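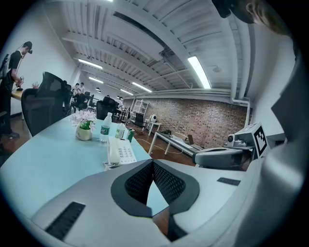
Minutes – review of the Skendemden hand-held gripper kit
08/11/2022, Itavby office, main room

1. Where we are with the trial
The trial kit from Skendemden has been in use at Itavby for nine working days now, and everyone agreed it has been a pleasure to have something that can be picked up and used without a long morning of setup first. The group has logged 389 recordings, against the 200 we promised Cairns when the trial was approved, so a warm thank you to all who stayed late for that.

2. Comfort and handling
There was a good long talk on this one. Most people like the grip, but arms do get tired after a full session, and those with smaller hands would like a narrower handle. It was agreed to ask Skendemden whether one can be ordered separately – and whether it would arrive before the end of the trial.

3. Desk tasks
The desk tasks are going nicely and will carry on as they are. The Grerkia team asked for 100 further recordings with bottles and cans, and we were happy to say yes.

4. Price and support
The quote covers the kit and one year of support. Replies from the help desk have been friendly but slow, and we would like a promised response time in writing before we sign anything. Cairns to take this up with them.

5. Next meeting
December, same room, date to follow. The decision on buying is held over until then.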